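Vivek Rastogi has been counting otters on the Koltodby River since January, and his total so far is 3.

"Three confirmed," he says. "My wife says it's one otter with a busy schedule."

He walks the same 8 miles of bank every weekend, mostly looking at droppings. River otters leave them on flat rocks and logs, full of fish scales, and Rastogi can talk about fish scales for longer than you'd think. Last winter he set a trail camera below the Sernard bridge. It took 900 pictures.

"Raccoons," he says. "A great many raccoons, and one man from Trorkstead looking for his hat."

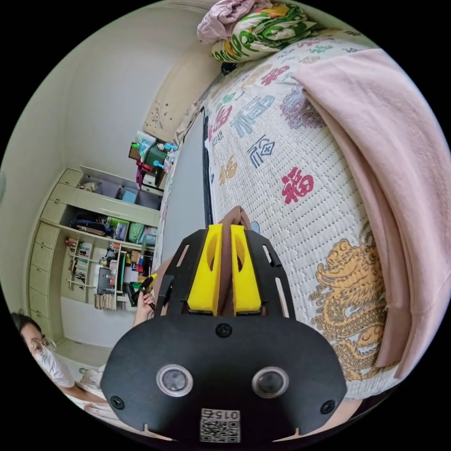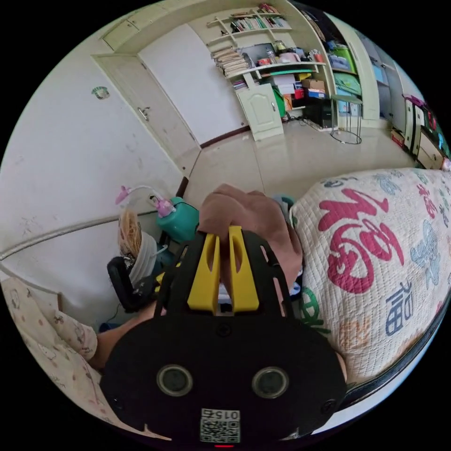

The otters showed up on a different camera, at 200 yards, as a wet smudge and two smaller smudges. The state biologist he sent it to was polite about it. A second clip had tails in it, and she called him back within the hour.

Has he seen one with his own eyes?

"Once. I was eating a sandwich. It looked at the sandwich, then at me, and went under."

He plans to move the camera upstream before the water drops.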